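Open House at the Brultia Exchange: An Afternoon Where the Internet Lives

I have written about internet shutdowns and routing rules for years, and I had never stood inside an internet exchange. So when Brultia, the cooperative that runs the exchange in Wunusow, opened its doors for one afternoon in August, I was on the early train with a notebook and far too many questions.

The building used to be a printing works, a short walk from the station. You sign in, you get a paper badge, you leave your bag in a locker, and then you're through two sets of doors and the noise hits you. Fans, mostly. I loved it immediately.

What the exchange does

If you've never come across one, an exchange is a place where networks meet and hand traffic to each other directly. Your provider and mine both plug in there, so an email from me to you doesn't have to travel through another country first. Brultia connects 451 networks, from national carriers down to a school district and a community Wi-Fi group up in the hills near Doltska. Our guide had us stand in front of the main switch racks and pointed out which rows belonged to members and which to the exchange itself. Yellow fiber everywhere, all of it labeled by hand!

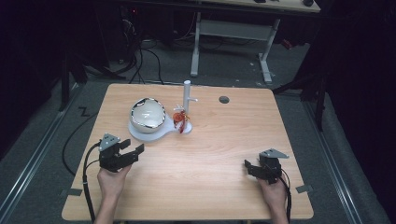

Questions about control took up most of the hour that followed, and I was glad of it. Our group wanted to know what happens if a government orders all foreign traffic through a single gateway, and the engineer leading the session didn't dodge. With many independent routes, she said, a block has to be negotiated with many parties, and people notice. With one route it's a phone call. She talked us through the path of a single web page out of the country and back, and I drew it in my notebook as she spoke. My sketch came out a bit like the white stand on the table, with its post at one end and a bowl at the other: a wide round part where all the local networks sit, then a narrow neck. Put a filter on the neck and you've filtered everybody. I've read that explanation in a dozen policy papers and it never stuck the way it did that afternoon.

She was also frank about what an exchange can't do. It can't see inside encrypted traffic and doesn't want to. It can be served with a court order like any other business, and Brultia publishes a count of the requests it receives. The latest report was lying on a chair by the door and I read it over lunch (cheese rolls, very good ones).

The Shearer monitoring project

After lunch came the part I'd traveled for. Shearer is a small project that measures whether websites can be reached from different networks, using little probes that members of the public plug in at home. They have 2,516 probes running and a live map, and we got to watch results come in from last winter's outage in the Doltska valley, replayed at high speed. First a handful of probes went quiet, then a whole provider, then the mobile networks. It lasted 8 hours. The official explanation was a cut cable. The replay shows the networks dropping one after another, in order of size, and I'll leave readers to look at the public data and think about that for themselves.

I asked how they protect the people hosting the probes, and got a long and careful answer. Locations on the map are blurred, the tests are the same for everyone, and hosts can skip any list of sites they feel uneasy about. Nearly 1,000 hosts have chosen to skip at least one.

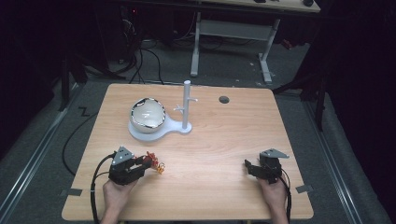 If you want to go

The exchange plans to open again in the spring. Registration is free and through the Brultia website, and the morning groups are smaller, so pick one of those if you like asking questions. Bring a sweater for the switch hall and photo ID for the front desk. The technical talk assumes you know what a router is and not much else. Shearer takes sign-ups for new probes on the same day, and mine is already blinking away on the shelf above my desk.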